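## Pondetti's freshness score deserves a harder look

Pondetti stores have started putting a number on the shelf tag next to the price. It runs from 1 to 10, it is printed in green no matter how low it goes, and the sign by the door says it tells you "how fresh your food really is." The chain bought the system from a company called Storau, and going by the flyer, we are supposed to be pleased.

I spent a morning in the store on Giraldo Street trying to find out what the number measures. The flyer says it combines "sourcing, handling and time." The person at the service desk thought it was days until the sell-by date. A man stocking yogurt told me it came in overnight on the tablet and he just printed what it said. I wrote to Storau and got back a reply that thanked me for my interest in fresh food and explained that the exact formula is private.

So we have a score with a private formula, paid for by the store that sells the food. That would bother me less if the score stayed in its lane. But look at where it turns up. Bagged salad gets one, fine. Milk gets one. Then you go down the canned goods aisle and there it is again, on soup, on beans, on tuna. What does a 9 mean on a can of beans? The can has a date on it already, and that date is a long way off. I found two brands of chickpeas side by side, one scored 9 and the other 6. The 6 had the later date. The 9 was the store brand.

I asked about that too. Pondetti's answer was that store-brand products "benefit from a shorter supply chain." Maybe they do. I would like to see the shorter chain. The label on the can gives a distributor's address and leaves it at that.

There is a bigger problem with the word itself. "Fresh" has been doing loose work on food packages for as long as I have been buying groceries. It can mean picked recently, or never frozen, or made in the store, or made somewhere else and finished in the store's oven. It can mean the package is a cheerful color. Most shoppers have learned to read past it, the way we read past "homestyle." A number is harder to read past. A number looks as if somebody took a measurement, and people who would roll their eyes at "garden fresh" will put back a 6 and pick up a 9 without asking what either one is made of.

Pondetti says sales of high-scoring items are up 13 percent in the stores that tried it first. I believe them. I don't see why that should be in a notice to customers, unless the notice was written for somebody else. What I would want to know is whether less food got thrown out, at the store or at home, and there isn't a word on that. I can imagine it going the other way. If a 5 sits on the shelf looking like a failing grade, it will sit there until it goes in the dumpster, even though it would have made a perfectly good dinner.

The supporters do have one fair point, and I'll give it to them. Date labels are a mess. "Best by," "sell by" and "use by" mean different things and the packages seldom explain them. My sister throws out eggs on the printed day as if a bell had rung. If a score helped people like her keep good food a little longer, I would take back half of this. Nothing on the shelf tag suggests it was built to do that. It doesn't say how long you have once you get home, which is the only thing I have ever wanted to know about a carton of eggs.

A few readers have asked about Clavumov, the phone app that claims to explain the scores. I tried it. It shows you the same number in a larger size, then asks for your email.

The pilot runs through December. Until then, three things would change my mind:

- Print what goes into the score on the back of the flyer, in plain words.
- Take it off cans, jars and anything else that keeps for years.
- Let somebody who isn't selling groceries check a few of the numbers.

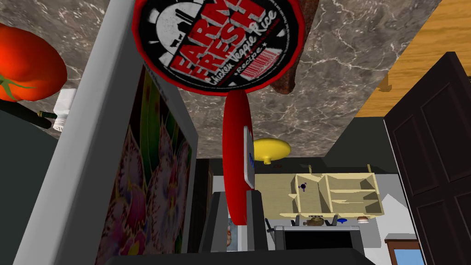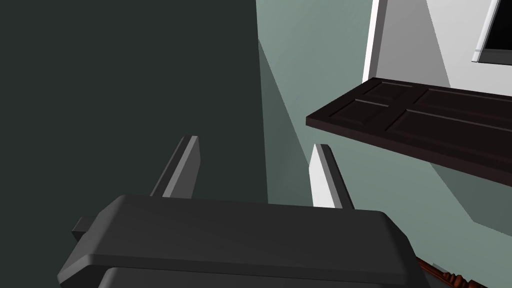 **Ulises Agudelo**

If you shop at Pondetti and have seen two scores that make no sense together, write down the products, the dates and the store, and send them in. I'm most interested in store brands next to name brands, but odd ones from the produce section are welcome as well. I'll print what I get in a later issue, along with anything Storau or Pondetti would like to say in reply. They both have the address.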